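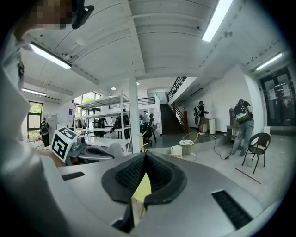 How long should I leave a homebrewed pale ale in the fermenter before I bottle it?

Two weeks at 18 to 20 degrees suits most pale ales, and you bottle when the gravity has read the same for three days in a row. The calendar is only a guide. The hydrometer decides.

Bottling a 19-litre batch of pale ale

These steps follow on from our brew day page and assume you have a finished pale ale in a plastic or stainless fermenter with a tap. If yours has no tap, you'll need an auto-siphon as well. Allow an afternoon the first time.

What you need

Hydrometer and test jar
Bottling wand
Second vessel with a tap, big enough for the whole batch
No-rinse sanitiser
Kitchen scale that reads in grams
Clean brown bottles and new crown seals, or PET bottles with screw caps
Bench capper, if you're using glass

A 19-litre batch fills 50 stubbies of 375 mL on paper. You'll lose a litre or so to the yeast at the bottom, so expect to end up a few short.

Check the gravity

Draw a sample into the test jar and spin the hydrometer to knock off the bubbles. Write the reading down with the temperature. Do the same the next day and the day after. A pale ale that started at 1.050 should finish somewhere between 1.010 and 1.014. If the number is still dropping, leave it alone. Bottling early is how bottles burst.

Don't tip the sample back in. Taste it instead. It will be flat and a bit rough, but you shouldn't get sourness or a strong smell of green apple. Green apple usually clears with another three or four days on the yeast.

Chill it if you can

Two days in a fridge at 2 degrees drops most of the yeast and hop matter. Forough Salehi, who wrote the first version of this page for the Fornley brewers' group, skips this step in winter and leaves the fermenter in her shed. Her beer is a little cloudier and tastes fine.

Make the priming solution

For a pale ale, use 6 grams of plain white sugar per litre of beer. That's 114 grams for 19 litres. Weigh it, as cup measures vary too much. Boil it in 250 mL of water for five minutes, put the lid on and let it cool.

Transfer and fill

1. Sanitise the second vessel, tubing, wand and bottles.
2. Pour the cooled sugar solution into the empty vessel.
3. Run the beer in gently through tubing that reaches the bottom. Splashing lets in oxygen and the hop flavour goes stale.
4. Stir slowly with a sanitised spoon, four or five turns.
5. Fill each bottle to the brim with the wand. Taking the wand out leaves the right gap.
6. Cap straight away.

Condition

Keep the bottles upright and out of the light at 18 degrees or a bit warmer for two weeks. Put one PET bottle in the batch even if the rest are glass. When it's too hard to squeeze, the others are close. Chill one overnight before you judge the fizz.

If they're flat after two weeks, move them somewhere warmer, turn each one over once to rouse the yeast, and give them another week.

Next page: Cleaning taps and seals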